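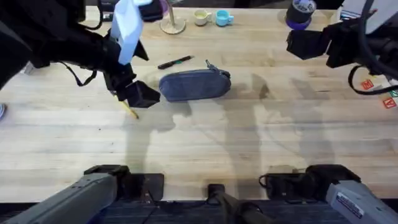

By Kofi Sowah
Wutitville

A drive to collect pens, pencils and zippered pouches for schoolchildren in Wutitville has passed 1,000 items, and organizers say they will keep taking donations through the end of May.

The collection began at the Heo Street library with a single drop box by the front desk. There are now boxes at 20 locations, including the bus station, two grocery stores and the Astden community center, where everything is brought for sorting.

Sorting comes down to a table and a bit of patience. Pens are tried on scrap paper, and the ones that have dried out are thrown away. Pencils are sharpened. Pouches are emptied, checked for broken zippers and set aside to be filled again. 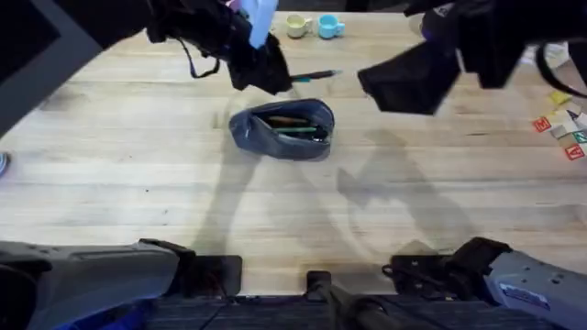

The filled pouches go to 41 classrooms in the district. Each one holds pens, pencils, an eraser and a short ruler. Whatever is left over goes into desk holders, which teachers can keep at the front of the room for students who turn up without anything to write with.

Plain pencils are still the most common donation. Erasers are in short supply, and so are pouches - the center has asked for any that are clean and close properly, in any color or size. Markers and highlighters are not needed this year.

Vovamance, the stationery store on the main road, is giving customers a discount on new pencils bought for the drive. The store's own box is emptied at closing time.

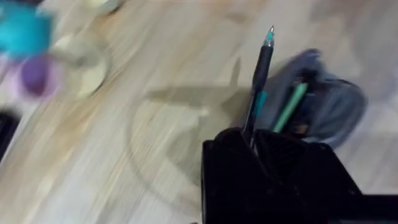 One parent at the Astden center said the holders were as useful as the pouches, and that her son "borrows a pencil every morning and never comes home with it." She said she would like to see one in every classroom, and in the school library too.

Donations can be left at any of the drop boxes during opening hours. The Astden center also takes them at its side door until 2 p.m.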